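## Session 7: Reporting back to donors

A small charity owes its donors a short, clear account of what came in and what went out. Most groups leave this until the end of the year, when the receipts are hard to find.

We used the Irnstead hospice appeal as the case. It raised $2,252 from two events, a bake sale and a raffle. The thank-you letter gave the total but said nothing about the cost of the hall.

Points to copy down:

- Gross is what people gave. Net is what is left after costs. Report both.
- Gifts in kind go on a separate line - never add them to the cash total.
- Restricted gifts must be spent on the stated purpose.

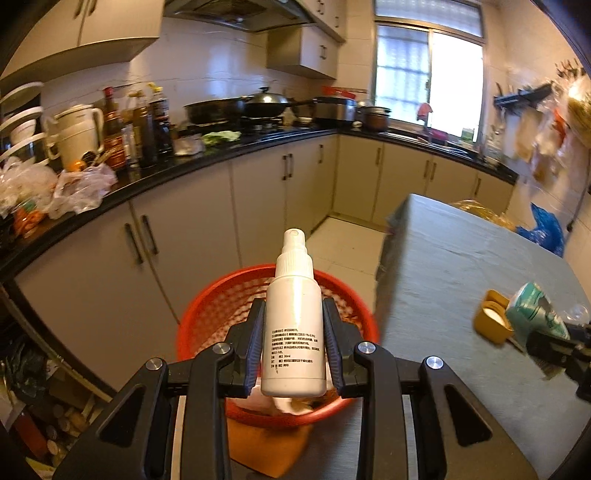 A reader of the Hundstead newsletter wrote in that she didn't mind costs being taken out, she only wanted to be told before she gave. Her group now prints the expected costs on the back of each ticket.

Compare this with the Sernus fund, which sends one page to every donor within about 9 weeks of an event. The page has the totals, the costs and one paragraph on how the money was used.

**For Tuesday:** rewrite the Irnstead letter in one page or less. Bring a paper copy. The Fröhlich reading is optional, but the section on raffles will help.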